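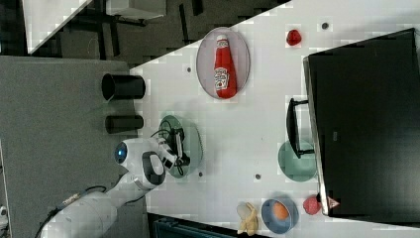

Gritine

Gritine is a cracked barley dish from the town of Flurnholm and the farms around it, eaten hot as a porridge, cold in slices, or fried in a pan the next morning with whatever is left over. The word covers both the dry grain you buy in a paper sack and the cooked food, which confuses visitors no end (ask for gritine in a Flurnholm shop and you'll get a sack, ask for it two doors down in the cafe and you'll get a bowl). I grew up on it, I still cook it most weeks, and I've been keeping this page going for a good while now, so expect a few opinions mixed in with the facts.

Contents
Name
Grain and milling
Rinsing
Cooking
Regional styles
What goes on top
Leftovers
Storage
In town life
Notes

Name

The older spelling is "grittine" with two t's, and you still see it painted on the side of the mill. The second t was dropped when the mill started printing its own sacks, and the short version stuck. People out in the Mirnoteo valley say it with the stress at the end, gri-TEEN, while in town it's GRIT-in, and each side is quite sure the other has been saying it wrong forever. I say it the town way. My mother's side of the family says it the valley way, so holidays are fun!

There's a popular story that the name comes from the grit of the old millstones getting into the flour. I've never found anything to back it up. The plainer explanation is that "grit" was the everyday local word for any grain broken into pieces, and the ending was tacked on for the small size, the way you'd say kernel and kernelette if that were a word.

Grain and milling

Proper gritine is made from hulled barley that has been lightly toasted and then cracked. It isn't rolled or ground. The toasting is what sets it apart from other cracked barley, and it gives the dry grain a smell somewhere between popcorn and hay. The mill at Flurnholm sits at 700 meters, and the people who run it like to say the dry air up there is good for the grain. Maybe so. I've had very decent gritine that was milled down by the river.

After cracking, the grain is sifted into two grades:

Coarse — the pieces are close to half a kernel. Takes its time in the pot and keeps some chew. This is what most people mean when they just say gritine.

Fine — closer to couscous. Cooks fast, sets firm when cold, and is the one to use if you're planning on slices.

What falls through the last screen is called dust and gets sold for thickening soup or feeding chickens. I use it to flour the bread board. There used to be a third grade, very coarse, sold only in winter, and older cooks still grumble about its disappearance. I only ever tasted it once, in a stew, and it was like eating small soft pebbles, in a good way.

Toasting level varies from season to season. The new crop usually shows up in August and tends to be paler. By spring the sacks in the shops are a good deal darker, and I prefer those, though they need a splash more water in the pot.

Rinsing

This is the part people skip, and then they write to me about gluey porridge. Cracked barley carries a lot of loose starch on its broken faces. If it all goes into the pot you get paste. A good rinse under cold water, with your fingers moving through the grain the whole time, takes most of it off. The first water comes through like thin milk. You want to keep going until it's only a little cloudy, and then stop, as a bit of starch is what holds the dish together.

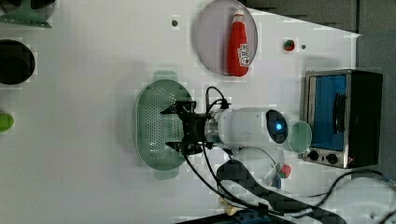

Valley cooks don't rinse at all, they soak. The grain goes into a bowl of cold water overnight, and in the morning the water is poured off the top along with any bits of husk that have floated up. It does work, and it shortens the cooking, but you lose some of the toasted flavor down the drain. I soak the coarse grade when I've got a crowd coming and rinse the rest of the time.

Save the rinse water if you have houseplants. Mine seem happy with it, for whatever that's worth.

Cooking

The standard household batch is 800 grams of dry grain, and that figure is printed on the back of the mill's sacks, so it's as close to official as anything gets around here. It makes far more than one meal, and it's meant to. You cook once and eat it in different forms for a couple of days.

The basic method goes like this. Bring salted water to a boil in a heavy pot, tip in the rinsed grain, stir until it comes back to a boil, then turn the heat down as low as it goes and put the lid on. Stir now and then. When the grain has swollen and the surface starts making slow, fat bubbles, take it off the heat, drop in a lump of butter and leave it alone under the lid for as long as it takes to set the table and get everyone to sit down. That resting time matters more than the exact minute you turned off the stove.

Some cooks use half milk. I find it catches on the bottom of the pot, and then you spend the evening scrubbing. Stirring the milk in at the end gets you nearly the same thing with much less trouble. Stock is fine for a savory pot, mushroom stock especially.

A note on salt: it goes in at the start. Salting at the table gives you salty porridge with bland grains in it, and there's no fixing that.

Regional styles

Town style is loose, almost pourable, and served in deep bowls. You eat it with a spoon. It's the plain one, and it relies on the topping.

Mirnoteo style is stiff. It's turned out of the pot onto a board in one steaming heap and cut with a string, and people serve themselves from the edges in. The valley also likes a handful of chopped dried apple cooked in with the grain, and I was snobbish about this for years and was completely wrong.

Drained style is the odd one out. The coarse grade is boiled in plenty of water, like pasta, until it's tender, and then strained and used for salads and stuffings. For this you need something with really small holes, or half your dinner ends up in the sink.
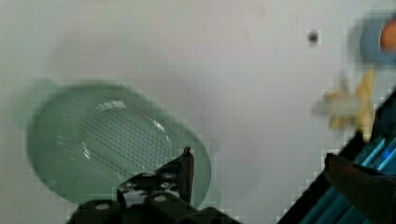

Cooks who make the drained style often end up fussy about their strainers, and I'm no different. Wire sieves are the traditional choice, but the grain wedges itself in the mesh and you're picking at it with a toothpick afterward. I've come around to plastic ones, oval, shaped like a bowl, along the lines of the green one in the photo, with that patch of small openings set in tight diagonal rows across the bottom and a flat little tab on the rim to hold on to. Big round holes are fine for potatoes and no use at all here. Whatever you use, tip the grain in gradually and give it a shake between pours, then let it sit and steam off before you dress it. If you dress it too soon the oil slides right off.

What goes on top

The classic topping is jemal, a sharp red relish of sour plums, onion and vinegar, cooked down until it holds a spoon mark. It has its own article, so I'll be brief: make it in the fall, keep it somewhere dark, and don't be shy with it. Jemal on hot buttered gritine is the first thing I eat when I come back from anywhere.

After that it's mostly up to the household. Fried onions are common, as are soft cheese, a fried egg, or bacon cut small. Children get honey or jam. I have seen ketchup used in place of jemal, and it's perfectly okay on the fried slices, where you want something sweet and sour, though it's a bit much on the porridge.

Smoked fish turns up on gritine in the lakeside villages. I like it with a lot of black pepper and some of the cooking butter poured over.

Leftovers

Gritine thickens as it cools, and by morning a pot of the fine grade will be solid. Most people plan for this. While it's still warm, spread it in a wet dish, press it flat with the back of a wet spoon and leave it on the counter until it's cool enough to go in the fridge. The next day it cuts cleanly.

Fried slices, called boards, are the best known use. The pan should be properly hot and the slices dry on the outside (pat them with a towel). Leave them alone until the underside is brown all the way across. If they stick, they aren't ready to turn. I usually eat the corner pieces at the stove before anyone else gets to the table.

Crumbled leftovers go into soup, meatballs, or bread dough. The bread keeps very well and toasts even better.

Storage

Dry gritine keeps for months in a sealed jar, less in the paper sack. The toasted smell is your guide. When it fades to nothing, the grain is still safe to eat but pretty dull, and a few minutes in a dry pan will bring some of it back. Watch for pantry moths, which adore the stuff. A few days in the freezer when you first bring it home takes care of that.

Cooked gritine should be in the fridge the same evening and eaten within a couple of days. The stiff styles freeze well in slices with paper between them. The loose town style goes watery when it thaws, so I don't bother.

In town life

Gritine used to be everyday food and nothing more, and older people in Flurnholm can be a little baffled to see it on restaurant menus with herbs all over it. The town recipe book, which you can buy at the library desk, has 103 recipes in it, and a surprising number of them are cakes. The steamed one with poppy seeds is worth the trouble. The layered one with cabbage I'd leave alone.

There's also the supper in the mill yard at the end of harvest, where the grain is cooked outdoors in wide shallow pots and everybody brings their own bowl and spoon. Bring a jar of jemal to swap, and get there by 6 p.m., while the pots are still being stirred and you can get the crust off the bottom.

Notes

The spelling "gritteen" shows up in a few older cookbooks from outside the region and seems to be somebody writing it down by ear.

Gritine contains gluten, like all barley.

"Board" in the sense of a fried slice has nothing to do with the wooden board used in the Mirnoteo style, although people mix them up constantly, and I did too in an earlier version of this page.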